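Speaker notes – Bilholm repair evening, February

Start at 7, lights half down. Thank the library for the room.

Slide 1. Why we fix things. Last year 600 items came across the bench at Bilholm, and 67 went home unrepaired. Lamps and toasters were the bulk of it. Say that parts were the main problem, then move on to leads.
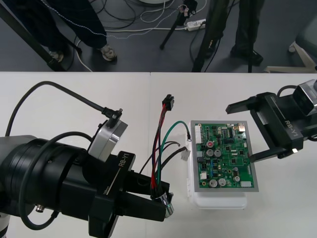

Slide 2: Wiring harness on a white tabletop

Worn leads are the most common fault we see. Remind people to unplug before opening anything. Mention the Parri branch and its testing and tagging nights.

Slide 3. Boards. We don't repair mains power boards at the bench – they go on to Reken. Turnaround is roughly 6 weeks. Ask who has waited longer.

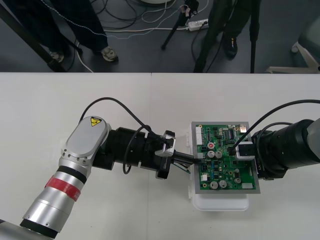
Slide 4: Circuit board with silver capacitors

Pause for questions. Somebody will ask about microwaves. The answer is no.

Slide 5. Colour coding. Red sticker means do not use, green means tested. Hand around the sample stickers.
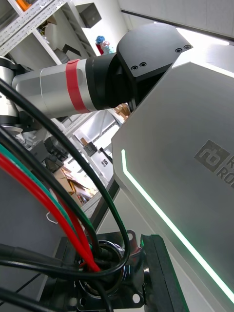
Slide 6: Red tape, green-white light

Costs. A visit is free, parts at cost. The Tranirent grant covers the hall until winter. We have 44 members and could use more on the sign-in desk.

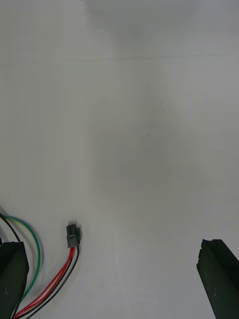

Slide 7: Questions

Leave this one up. Tea is at the back, forms are by the door.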